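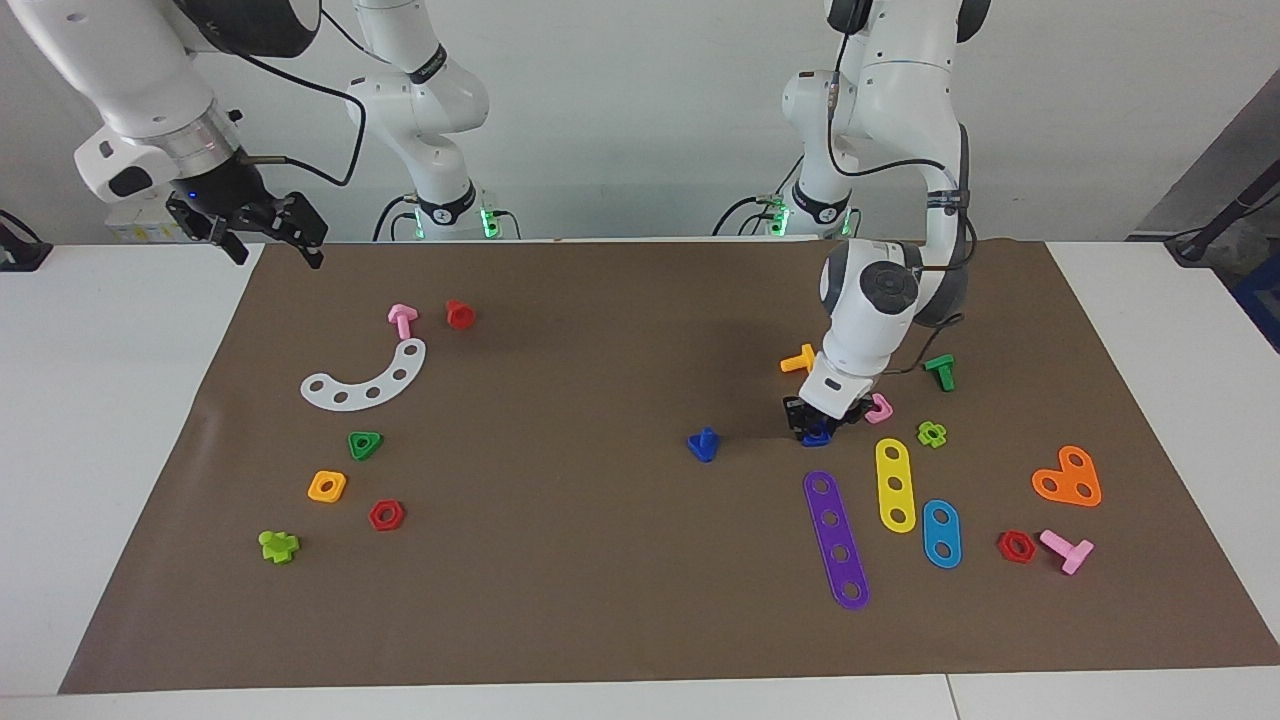 Dois braços, peças de plástico: como comparar os resultados de forma justa?

Publicado em dezembro, por grudia_lab

Boa tarde a todos. Peço desculpa pelo meu português, ainda estou aprendendo. Estou treinando uma política por imitação para dois braços com peças de montar de brinquedo: porcas, pinos e placas perfuradas, espalhadas sobre um tapete castanho. Gravei 126 demonstrações com o Plarnov. A tarefa é pegar a peça pedida e entregá-la no centro do tapete.

O meu problema é a avaliação. Com 12 tentativas por modelo, um dia ganha o modelo A, no outro dia ganha o B. As peças são postas à mão e a disposição nunca é igual. Quantas tentativas são necessárias? E devo contar como erro quando a garra toca a peça certa mas não a levanta?

sopacua

12 é muito pouco. Faça mais.

hilby_bancada

Concordo que 12 é pouco, mas o número sozinho não resolve. No meu trabalho fixei 24 disposições iniciais. Para cada uma guardei uma foto de referência, e antes de cada tentativa comparo a imagem ao vivo com a foto, sobreposta e meio transparente, até as peças coincidirem. Depois os dois modelos fazem a mesma disposição, um a seguir ao outro, com a ordem sorteada. Assim a comparação é por pares e a luz da sala incomoda menos.

Sobre o toque sem levantar: eu separo em etapas (alcançou, agarrou, entregou) e publico as três. Um modelo meu alcançava em mais de 80 por cento dos casos e entregava em muito poucos. Com uma só nota eu não teria visto onde estava o defeito. Escreva as regras antes de começar e não as mude na quinta-feira porque o resultado saiu feio. Eu já fiz isto.

plarnov_user

Atenção também às cores repetidas. Se há duas porcas vermelhas, o pedido "porca vermelha" aceita qual delas? Isto tem que estar escrito no protocolo.

Contato | Termos de uso | © Comunidade Hilby | Voltar ao topo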